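Project report: Setup and upkeep of the two-arm table cell
Troment cell, Skustesberg lab
22 Sep 2019

3. Mechanical setup

The cell consists of two arms facing a shared table, with an aluminum frame around it that carries the mounts and the cable runs. When the project started in February the frame had been assembled but not squared. We loosened the corner brackets, set the long rail with a spirit level and tightened everything again in diagonal order. The table was then bolted to the floor plates. After that the arms no longer lost their taught positions when someone leaned on the edge.

Each arm carries a gripper and a wrist camera. The gripper brackets came from Vrabec and needed their holes opened up by 2 mm before the bolts would seat. Thread lock was used on all bracket bolts. 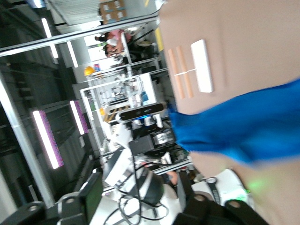
Cable routing took more time than the mounting did. On the first version the camera cable was tied flat along the forearm and pulled tight whenever the wrist turned past its middle range. We replaced the ties with a loose loop held at two points. Coiled cable, like the black runs looped across the white arm body, takes up the slack by itself but can catch on the gripper bracket, so the strap has to sit behind the last joint. The depth sensor stays on its own bar and shares no ties with the arm cables. A sensor knocked by a moving cable has to be calibrated again, a job of 45 minutes.

4. Calibration

Calibration uses the printed board supplied by Lunau. The arm moves to 30 stored poses and records the board from each one. Poses in which the board reflects the ceiling lights are thrown out by the script and must be taught again by hand. The result is saved with the arm's serial number – swapping files between the left and right arm gives no error message, only a wrong offset at the table.

The cloth tests depend on this step more than any other. With a hard object the fingers can close a few millimeters off and still get a grip. With cloth they close on air or press into the table top.
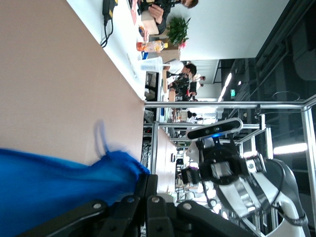 Finger pressure on the table was the main cause of stops. The controller logged 979 stops over the whole project, most of them from contact force during a downward move. Raising the lowest allowed height reduced them, but thin folds were then missed. We kept the lower height and slowed the last part of the approach.

5. Routine checks

Before each session: bracket bolts, strap position, cable loop through full wrist rotation, finger pads. Worn pads are changed in pairs. The zero position of both arms is checked weekly against the marks on the base, and after any emergency stop.

Open items: the right forearm cover still rattles at high speed, and the spare sensor cable is too short for the new routing.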